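Shared 224 times

Come and teach our robots to lay the table (patient people especially welcome!)

We're a small research group at Brastard, up at the Wevcombe end of the site, and we're looking for 8 people to join our study through June. The question we're asking is a simple one: if lots of ordinary people guide a robot through the same small job, each in their own way, does it learn better than it would from one expert doing it perfectly? Our first result says it does – we trained on 2000 short demonstrations and the mixed set came out nicely ahead – but we'd dearly like to try it with new hands before we get too excited. 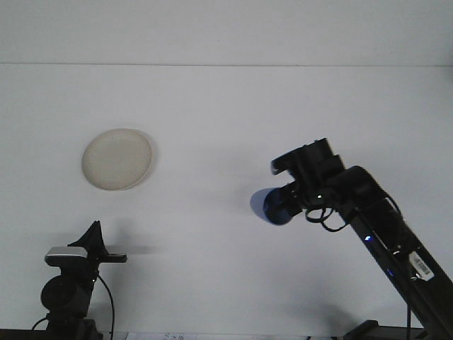 Do I need any experience with robots?
None at all, and we'd be delighted if you had none, as beginners are what the study is short of.

You'll sit with Wissam Jaber, who has the patience of a saint, and steer the arms through little jobs with plates and cups. Sessions last around 2 hours, with tea in the middle, and start at 10 in the morning. We pay for your time and your bus fare – do bring your glasses if you wear them! 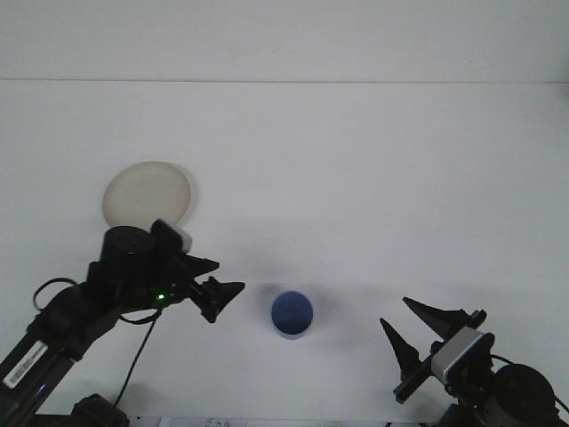 Plate, cup and both arms at the table.

To put your name down, leave a note for Fadi Akl at the Brastard front desk, and tell us whether you're left- or right-handed.

2 comments

Nseir: Would love to do this. Is there parking at the Wevcombe end?

Bilach: My mum is 71 and very keen, is there an upper age limit?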